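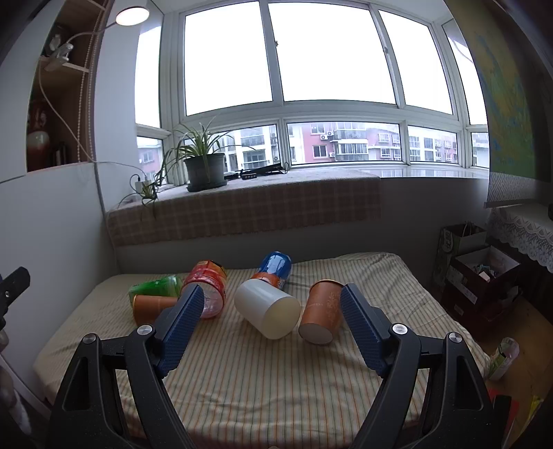
*Cups, a jar and a blue container on the striped sheet.*

## Household packaging log, August

Sep 18, 2025

I weighed the packaging that left our apartment for 29 days in August. The total was 431 items. I expected the count to be dominated by bottles, and it was dominated by film: bread bags, produce bags, the inner sleeves of cracker boxes. Cups and jars came well behind.

### Method

Each item was emptied, rinsed if it needed it, left on the rack overnight and weighed the next morning. The scale is a Dilden kitchen model that reads to 1 g. Anything lighter than 5 g was held back and weighed in a batch with others of the same kind, because a single produce bag often doesn't register. Batch weights were divided by the number of items in the batch.

Before starting I checked the scale against a 1,000 g calibration weight borrowed from Jawad Soomro. It read 1,001. I left the log uncorrected.

Labels stayed on. Lids were recorded on their own line, as they are often a different plastic from the body. Polypropylene lids on PET jars are common in our kitchen and the two don't belong in the same column.

### Categories

I used the resin code where there was one. Where there wasn't, the item went to "unmarked plastic," and that column grew faster than I liked. Baoshan Tang suggested a float test: polyethylene and polypropylene float in water, PET and solid polystyrene sink. It works on clean pieces with no trapped air. It can't separate the two floaters from each other, and foam floats whatever it's made of.

Paper cups were the awkward case. Most have a thin plastic lining, so "paper" is wrong by material and right by weight. I gave them a column of their own. The Stoka drop-off doesn't take them. The Sotine truck does, according to the sheet taped up in our lobby, but the sheet is old and I haven't had an answer to my email.

### Errors

- Two mornings have no entries. The items were weighed the following day, so the daily chart has a gap and then a spike.
- Takeout containers with dried sauce probably read high.
- Things thrown away at work are missing entirely. That would add coffee cups for the most part.
- One glass jar was entered twice and has been removed. The total given above is the corrected one.

The spreadsheet still needs its columns renamed. I'll post it after that, and repeat the log in winter with the film split into bags and sleeves from day one.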